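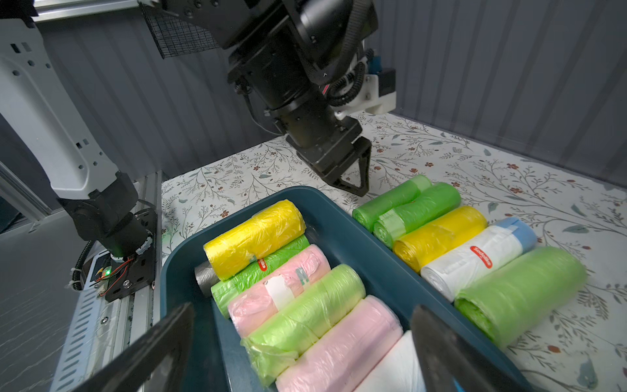 The diocese has a new welcome statement, and every parish in the region has been asked to put it on the noticeboard by the end of April. It runs to one page. It says that people of every background, family shape and orientation are "warmly invited to share in the life of the church". I have read it four times now and I still can't tell you what it commits anyone to.

Our parish at Skustescombe talked about it after the morning service. Plenty of people were pleased, and I understand why. Some of them have waited a long time to see those words on church letterhead. A woman in the pew behind me cried a bit. I don't want to sneer at that, and I'd ask other sceptics to go easy as well. A kind sentence is worth having if you've mostly heard unkind ones.

But I was on the parish council when the last welcome statement came round, and I remember how that went. We pinned it up. A couple who had been coming for a year asked whether they could have their marriage blessed, and the answer took five months and was no. They asked whether one of them could keep teaching the Saturday kids' group, and the answer to that was never given at all. She just stopped being on the roster. The statement stayed on the board until the sun got to it.

So when the covering letter tells us that the new text is the fruit of "deep listening", I'd like to know who was listened to. The consultation report says 1565 people filled in the survey. It doesn't say how many of them were gay, or had a gay son or daughter, or had left. As far as I can see the survey was handed out in church, which is a poor place to find people who no longer go. Two of the questions asked whether respondents felt their parish was friendly. Most people said yes. Most people in a parish think it is friendly, in my experience, including in parishes I'd cross the road to avoid.

The training is the other part. Every parish is to send two people to a half-day workshop run by Prusska, a consultancy that has done this sort of thing for hospitals and at least one bank. The cost to us is $25 a head plus petrol, so I'm not complaining about the money. I looked at the outline. There is a session on language, a session on body language at the door, and a session called "Holding Difference". There's nothing on what to say when someone asks if they can be married here, read the lesson, or stand for council. Those are the questions people bring. A greeter who smiles properly and then has to go and check with somebody hasn't got very far.

I put this to the council and was told that the statement is "a first step" and that doctrine is a separate matter. Perhaps it is. I'm no theologian and I know good people on the other side of that argument, some of whom have been far more honest with their gay neighbours than the people writing the letters. If the rules aren't changing, then print the rules next to the welcome, in the same size type. People can decide for themselves with both in front of them.

What I'd trust more is the Callus group, which has been meeting in a lounge room on Weerakoon Road for nine years without a statement of any kind. It's mostly parents. Some of them are still in the church, some are well out of it, and they argue. They bring soup. When one of their kids was asked to step down from the choir, four of them went along to see the choir director that same week. I've been to it twice and I wasn't entirely comfortable either time, which I put down to me.

The council votes next month on whether to adopt the text as it stands. I've moved that we add one line listing which roles and services are open to everyone and which are not. The motion has a seconder. The early feeling in the room was that it might be "unhelpful at this stage", and I've asked for that to be minuted too.

If you want to read the statement before the vote, copies are at the back of the church beside the hymn books. The workshop sign-up sheet is next to them. It has one name on it so far, and it's mine.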